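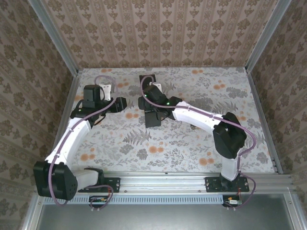

**Should we switch the two-arm cells over to the Ziron grippers this year?**

Not on the evidence we have so far. The Ziron did better than the Drestach in our trials, but by less than we were led to expect, and most of the gap may come from the controller settings.

Progress report, Tinthorpe bench
Oct 5, 2022
Prepared by Iker Campos for Rochelle Esposito

## What was done

The work approved in April was a comparison of two grippers on the same pair of arms, with the same controller and the same fixed camera. We ran 984 pick attempts in total, split evenly between the Drestach and the Ziron. Both arms sit on one front rail and face the back wall, so either can reach the middle of the surface. That shared middle zone is where most of the arguments started, and I'll come back to it.

The wallpaper and the flowered sheet stayed in for every run. Rochelle asked whether a plain background would give cleaner results. It would, and they would be worth less. The vision software has to find objects against busy patterns on customer sites, and the supplier's demo was shot on plain white.

## Results

| Gripper | Attempts | Picks completed first time |
|---|---|---|
| Drestach | 492 | 59% |
| Ziron | 492 | 71% |

Taken at face value this favors the Ziron. I don't want to take it at face value yet, for reasons that have little to do with the gripper itself.

The Drestach went first. By the time the Ziron was fitted we had already fixed a delay in the close command that made the fingers shut late. Some of the early Drestach misses are plainly that fault. I went back through the logs to see if I could separate them out and I couldn't do it in a way I would defend in front of Ortuño, who will ask.

The Ziron was also set up by the supplier's engineer, who spent a full day on it. The Drestach was set up by me, from the manual. That isn't a fair fight either.

## Shared zone

The handover tests, with one wrist passing an object to the other, are the weakest part of the report. The two wrists have to come close together over the middle of the surface, and the controller keeps a safety gap that is too generous for small objects. It stops the arms well short and waits. Cutting the gap by hand worked on some runs and tripped the collision stop on others.

The supplier says the next firmware will handle this. We were told the same about the last firmware. I would not put a date in the plan that depends on it.

## Cables

Each arm has a purple cable running from the wrist back along the white link and down past the base plate, with slack left for the bend. I've left more slack than the drawings call for. With the drawn length, the cable pulled at the wrist when the arm reached toward the back corners, and the repeat position drifted. More slack cured the drift but leaves a loop that has to be watched — a longer job than these trials would need something better, probably a guide clipped to the link. The supplier's price for that part struck me as silly, so we will try printing our own.

The small boards hanging under the rail still need a proper mount. They work where they are. They should not stay there.

## Camera

I had planned to compare two cameras and only compared one, against itself, at two exposure settings. The second camera arrived with the wrong lens mount and went back. The lower exposure was slightly better at finding dark objects near the fern shapes in the print, and worse at everything else. I would leave it alone.

## Money

Spending is inside the approved amount. The one item I would flag is the Ziron license, charged per arm and per year. It was not in the first quote. If we buy for every cell, the license passes the cost of the hardware well before the hardware wears out, and that should be in front of whoever signs.

## What I want to do next

1. Rerun the Drestach with the close delay fixed, same objects, same order. This takes 6 working days.
2. Have me set up the Ziron from its manual, with no supplier in the room.
3. Hold the handover tests until the new firmware is in our hands.
4. Get a written answer on the license.

If the Ziron still leads by ten points or more after the first two, I'll drop my objections and say so in the next report. If the lead shrinks to a few points, the Drestach is cheaper and we already have spare fingers for it.

Rochelle, I need a yes or no on item 1 before I book the bench. Ortuño's group wants the same days.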